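How to Build a Watch Order for a Long-Running Anime

Long series rarely have one clean episode list. Recap specials, side stories and films are numbered separately, and streaming services sort them in different ways. The steps below produce a single list you can follow from start to finish. The worked case is Fenham, a fantasy series with 108 television episodes, 4 films and a set of short web episodes.

What you need

A spreadsheet or a plain text file
The broadcast list for the series
The chapter list for the source manga

Step 1. Enter the television episodes

Put each episode on its own row. Use three columns: broadcast number, title, and manga chapters covered. Leave the third column blank for anything you can't match yet. If a service restarts numbering at each season, ignore its numbers and count straight through.

Step 2. Mark the filler

An episode with no matching chapters is either original material or a recap. Enter F for original material and R for a recap. Don't delete these rows. Later episodes sometimes refer to filler events, and a deleted row throws off the count.

Step 3. Match the manga

The Fenham manga runs to 338 chapters. The anime skips almost 50 of them, most in the harbor arc. Note the skipped range on the row where the gap falls. Readers who switch between the two versions will need it.

Step 4. Place the films

Release date is a weak guide, as a film may be set a full season earlier than the episodes airing at the time. Look for fixed points: a character's rank, an injury, a change of uniform. Insert the film after the last episode that agrees with all of them. If no point fits, put it at the end and mark it as standalone.

Step 5. Place the web episodes

Treat these as a block. The Trikden shorts, for example, run two minutes each and follow the side cast between seasons. Insert the whole block at the season break - splitting it up adds rows and gains nothing.

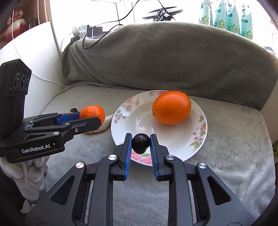 Step 6. Check the list

Read down the chapter column. The numbers should rise without repeating. A repeat usually means a recap was marked as a normal episode. A drop usually means a flashback episode, and it should stay in broadcast position.

Step 7. Save two versions

Keep the full list, then make a copy with the R rows hidden. Hide F rows only in a third copy, and label it clearly.

Update the file when a new season is listed, usually in September for fall shows.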